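How I Wash Dark Clothes Without Fading Them
3 min read

I used to ruin at least one dark top a season, and after a whole August of sad gray laundry I finally worked out a routine.

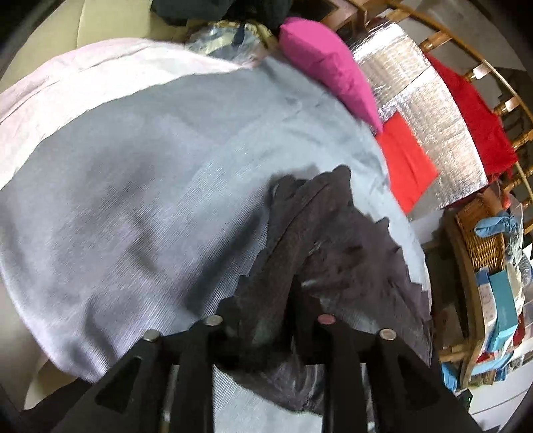
My sister says cold water never gets anything clean, and she'd sooner have faded shirts than smelly ones. Fair enough! I thought so too, but for ordinary wear (office, errands, a bit of couch time) cold does fine. Gym stuff gets its own warm load at my place.

So, what I do:

Turn everything inside out first. Zip the zippers, do up the buttons, and check the pockets – I once washed a bus ticket into 3000 tiny pieces and was picking them off my socks for a week.

Fill the drum loosely, a little over half. Use the short cold cycle and a slow spin. I buy the Virkton liquid for darks, and I use less than the cap line says. Powder left pale streaks on my stuff, but we have hard water in Catholm, so yours may behave.

Anything with a ruffle or a delicate edge goes in a mesh bag. If you don't have one, an old pillowcase with a knot in it works just as well.

Brand new and very dark? Soak it alone in a cold sink for 60 minutes and see what color the water goes. If it's inky, change the water and do it again.

Take the load out as soon as it stops, shake each piece hard, and hang it in the shade, still inside out. I skip the dryer, except for 10 minutes on low when something feels stiff.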